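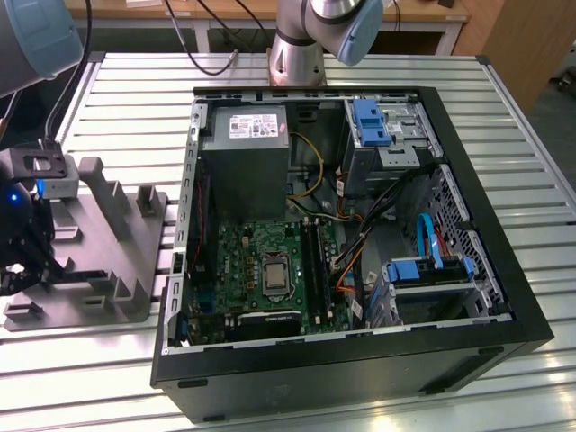
Gavov Practice Board (gray, printed)
Reviewed by Kobina Dankwa

Rating: 7 out of 10
Price paid: $45, shipping included
Bought from: Ivanholm

The Gavov Practice Board is a flat 3D-printed panel in the shape of a computer motherboard. It has no electrical function. It is sold for practicing insertion and removal, so that beginners can learn where their fingers go before they are handed a board that can be damaged. I teach an evening hardware course and have used one for a full term, alongside the older desktop tower we keep for teardown.

The tower is the standard I judged it against. It is an ordinary black case with the motherboard, graphics card, power supply and drive bays in place, and with the side panel off and the case lying down most of what a student has to handle can be reached from above. The difficulties are the normal ones. Cable bundles cross the middle of the case, the memory is close to the processor, and the drive carrier has a blue clip that has to be released before anything will slide. The Gavov board reproduces none of the cabling and none of the clips. It reproduces the slots, and I have tried to score it on that basis.

Print quality

Good for the price. The surface is matte and slightly grainy, uniform across the panel, and I found no stringing inside the slots. The raised edges are thick enough to take a knock. One corner of mine had a small burr on the back, which came off with a file. Amerley Bawa, who teaches the other group, bought a second board from the same seller and had to clear a blob out of one of the short slots before a test piece would enter it.

The flat gray is a mixed result. It shows relief well under side light, but under flat overhead light the recesses are hard to pick out at a distance, and students at the back of the group could not tell which slot I meant. A second color on the slot rims would fix it. We used a paint marker on Amerley's board and left mine alone.

Layout

The layout is simplified. There is one long expansion-style slot running across most of the width, with taller raised ends, and above it two shorter slots, one over the other, on the left half. Open boxes stand along the top edge, with a large rounded block at the right. At the lower right there is a bracket with a square pocket.

The block is my main complaint. It is bulky, it gets in the way of a right-handed approach to that side of the board, and the instruction sheet does not say what it represents. I tell students to treat it as a cooler. The obstruction may be deliberate, in which case the sheet should mention it.

The short slots lie horizontally when the board is upright in its normal orientation. In our tower, laid on its side, the two memory slots sit to the right of the processor and run the other way. Students who trained only on the panel reached for the wrong axis on their first attempt with the real machine. This takes a few minutes to correct.

Fit 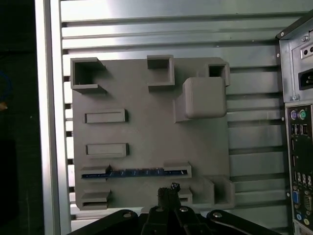
The panel mounted upright, with a dark blue strip in the long slot.

Inserts are not included. The long slot takes a strip cut from scrap circuit board well, provided the edge is deburred first. I logged 70 insertions with the same strip. Resistance dropped over the early ones and then stayed level. There is no latch at either end of the slot - the raised ends guide the strip and do nothing else. A student therefore learns alignment and straight downward pressure, and learns nothing about release tabs. That has to be taught on real hardware.

The two short slots are tighter. Scrap of the same thickness went into the upper one cleanly and needed force in the lower one. I would not try to widen either with a blade. A folded strip of fine sandpaper took off enough in a few passes.

Mounting

No hardware is supplied and the sheet suggests laying the panel flat on a desk. It slides if you do that. Fixed upright against a ribbed metal surface it is far steadier, and pushing a part in horizontally is closer to working in a standing case. With the long slot loaded hard at one end there is slight flex across the middle of the panel. A thicker back would be worth a few dollars more.

Compared with the Jendex trainer

I had the Jendex on loan for part of January. It has working latches and a set of dummy modules, and its slots match real dimensions more closely. It also costs several times as much. For one or two students I would take the Jendex. For a class, several Gavov boards and one scrap tower cover more of the work for the same money.

Pros: low price, clean slots, thick edges, stable when mounted upright
Cons: no inserts or mounting hardware, no latches, uneven fit between the short slots, poor instruction sheet

Gavov lists a revised version with a separate insert pack. I have not tested it.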